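Print this thread | E-mail this thread

Tisbridge – where is the Riis storyline going? (spoilers through last night)

marlow_watcher wrote:
I've been watching Tisbridge since the first episode and this is the first week I've thought about dropping it. Riis spends months finding out that her brother-in-law sold the mill behind her back, she finally has the papers in her hand, and then she puts them in a drawer because the family is getting ready for the engagement. We had this same drawer in the spring with the hospital letter. How long are they going to stretch this?

teatime8pm wrote:
It's a daily soap. They have five episodes a week to fill. I thought the drawer was fine. She didn't forget about the papers, she's waiting for Suda to come home so there's a witness. She said so to the cook in the scene right after the ad break.

marlow_watcher wrote:
She said "when Suda comes." Suda has been coming since October. The actress is obviously off doing something else and they're writing around it.

porchlight wrote:
I agree with the first post about the drawer, but not about dropping the show. The scene in the kitchen with the mother-in-law was the best thing they've done this year. No background music for almost the whole scene. She says "I kept quiet too" and goes back to the rice. I rewound it twice.

oldremote wrote:
The music came back as soon as Jidow walked in, though. Same four notes every time he opens a door. My husband hums it now when he comes in from the garage.

E-mail this post

teatime8pm wrote:
Jidow is the weak part for me. In the first 300 episodes he was a real person. He had the loan from the cousin, the bad knee, the whole business with the school fees. Now he comes in, looks at someone, and we get his face three times from three sides.

kettle_on wrote:
Disagree. Jidow is the only one whose reasons make sense. His father promised him the mill. Nobody on this board ever brings that up. Go back and watch episode 133, the one with the flood, where the old man says it in front of both sons. Riis wasn't even married into the family then. I'm not saying he was right to forge the signature, I'm saying he has a case.

porchlight wrote:
Wasn't it 220? I remember the flood being after the first wedding.

kettle_on wrote:
220 is the second flood. The promise is in the first one.

porchlight wrote:
You're right, I looked it up. I'd forgotten there were two floods.
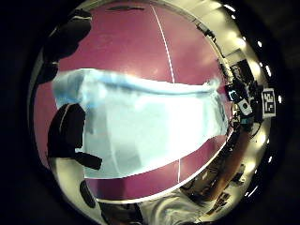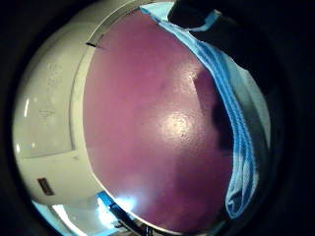
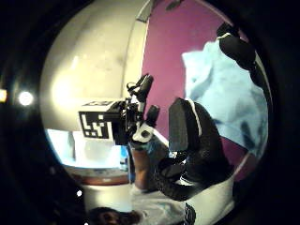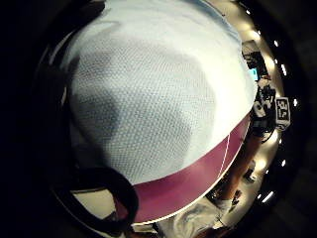

latebus wrote:
I only started watching in the summer and I can't follow the family tree. How is Suda related to Riis?

teatime8pm wrote:
Suda is her husband's younger sister, so she's Jidow's sister too. She left for the city after the first wedding fell through, and she owns a quarter of the mill under the old will. He couldn't sell all of it without her name on the paper, and hers is the signature he forged.

latebus wrote:
Thanks, that clears up a lot. I thought she was a friend from college.

marlow_watcher wrote:
They did introduce her like a friend, to be fair. The writing in that stretch was all over the place. I think they changed the head writer halfway through the wedding.

oldremote wrote:
My guess is that Suda turns up at the engagement, in the middle of the ceremony, and the papers come out in front of the guests. Then two weeks of everyone standing in the same room.

kettle_on wrote:
If they do that I hope Riis is the one who speaks. Every time there's a big reveal on this show somebody else makes the speech and she cries in the doorway. She has run that house from the start, and she ran the mill too when her husband was sick. Let her read the figures out loud.

teatime8pm wrote:
I'd rather she didn't do it at the engagement at all. The niece hasn't done anything wrong and it's her day. Riis would think of that. It would be more like her to wait until the guests have gone.

kettle_on wrote:
And that's how we end up with the drawer again.

marlow_watcher wrote:
That's my whole complaint. Being considerate is her character, fine, but the writers use it every time they need another month. The show has passed 600 episodes and she has had maybe two arguments that she finished.

porchlight wrote:
Three. The one with the tailor counts.

marlow_watcher wrote:
OK, three. I'll give it until the engagement. If the papers go back in the drawer after that, I'm done and I'll just read the recaps.

oldremote wrote:
You said that in the spring.

latebus wrote:
Does anyone know if the flood episodes are up on the channel's site? I can only find the recent ones, and the search doesn't go by number.

kettle_on wrote:
Go to the full list and sort by oldest first. The first flood runs for about a week. Start one episode before the one I mentioned, or the scene with the two sons won't make sense.

Print this page | E-mail this page to a friend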